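My new spot by the brick wall

I've moved desks, and I'm thrilled! After 9 months of perching wherever there was room at Hamau, I finally have a dark grey desk of my own, right beside a red brick wall with a white ledge along the top. The black chair has a headrest (a headrest!), and the wooden floor makes the whole place feel warmer.

I brought 3 boxes over from Udum and promptly sent most of it home again. The rule now is one book out at a time, leaflets to be read or binned, and my bag goes on the floor. I even love looking up at the beams when I'm stuck on a paragraph. Next job is a plant, and I've got my eye on one at Nosel for the ledge.

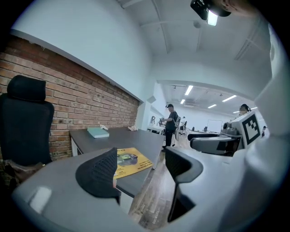
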